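Vekusel Home Services

Home | Services | For Families | Training | About Us | Contact

About Us

Vekusel Home Services is a household support company. We wash, fold, sort and put away clothing and linens for people who cannot easily manage these tasks themselves, and we do the work in the home where the clothes are worn. Our clients include older adults living alone, families with a new baby, people recovering from surgery and households where every adult works long or irregular hours.

The company was established by Ludger Ackermann, who had managed the linen department of a residential care home and had become convinced that much of what was done there could be offered to people who wished to remain at home. Vekusel began with one service area and 2 employees. It now serves 80 households on a regular schedule and employs 43 people, most of them part-time.

Our Work

A standard visit begins with a short conversation. The household assistant asks what has been washed, what needs attention first and where each kind of item is kept. No drawer or closet is opened without the client's permission. Where the client prefers not to be present, these points are settled in advance and recorded on the household sheet.

Sorting is carried out on a large, flat surface. In most homes this is the bed, made up and covered with a clean spread. Garments are grouped first by the person who wears them and then by type. Shirts are laid face up, the collar is opened and the sleeves are drawn out to the sides before the first fold is made. Printed cottons and striped knits are folded to the width of the shelf on which they will be stored, and the assistant measures that shelf at the first visit.

Care labels are read before any garment is pressed. Paper tags left by a dry cleaner or a store are pointed out to the client and are removed only on request. Loose buttons, open seams and stains are noted on the household sheet, and small repairs can be arranged through our mending desk — a service used by more of our clients each year.

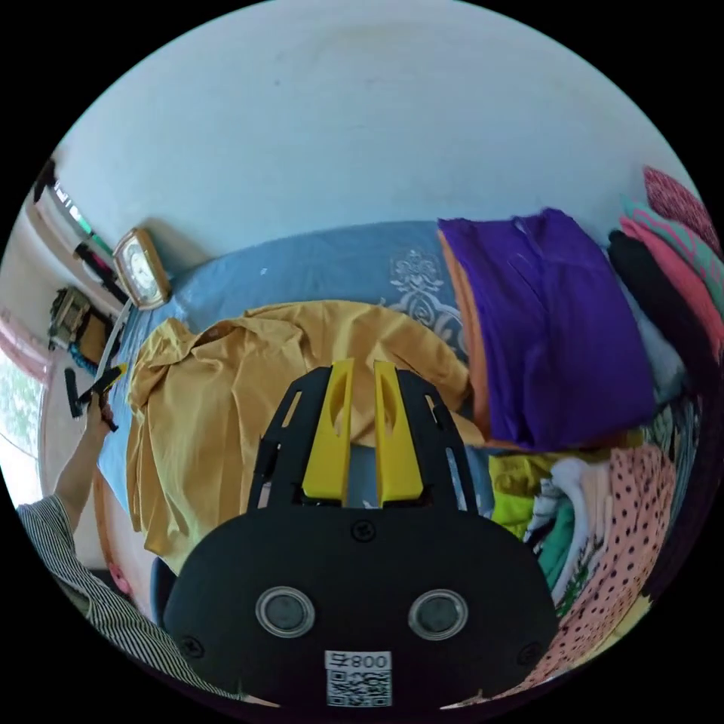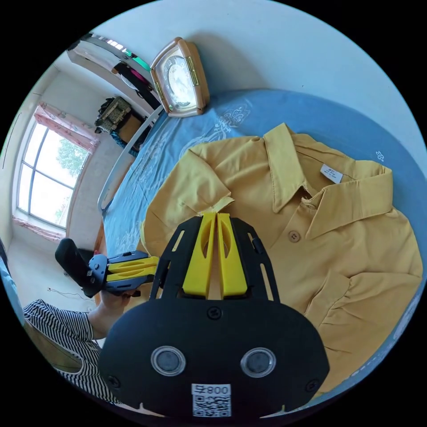

Clothing on the bed, with a mustard-yellow garment laid out on the blue cover.

Clothing that is no longer worn is set aside in a separate pile and is never taken from the home without written consent. When a client wishes to donate items, the assistant prepares a list, the client signs it, and the bags are collected on the following visit.

Our Programs

The Firell Program provides weekly visits of a fixed length. It is intended for households that need dependable help with everyday laundry, bedding and towels. The same assistant attends each visit wherever possible, and clients are notified in advance of any substitution.

The Pindel Program is a seasonal service. It covers the exchange of summer and winter clothing, the airing of blankets and the reorganization of closets and dressers. Appointments for the fall exchange open in October and are usually filled early. Current Firell clients receive priority.

Both programs are available by the month, and neither requires a long-term contract. Fees are set out in writing before the first visit and are reviewed once a year.

Training and Standards

All household assistants complete the Rizk Course before they enter a client's home. The course consists of 100 hours of instruction and supervised practice in fabric care, folding methods, safe lifting, privacy and respectful communication. Trainees learn to handle crumpled and mixed loads as they are found in real homes, on beds and chairs of ordinary height, and are assessed on garments they have not seen before.

Supervisors visit each household at regular intervals. They review the household sheet, speak with the client and confirm that storage arrangements still suit the person who uses them. A shelf that was convenient a year ago may now be too high — in such cases we propose a new arrangement and carry it out at no additional charge.

Our Commitment to Privacy

Clothing is personal. Our employees do not discuss a client's home or belongings with others, and household sheets are kept in locked storage at our office. Items found in pockets are placed in a labeled envelope and handed directly to the client.

Contact

Inquiries about services, training or employment may be submitted through the contact page. Requests for a first visit are answered by the scheduling office, which will arrange a time for a short assessment in the home.

Page last reviewed 12/10/20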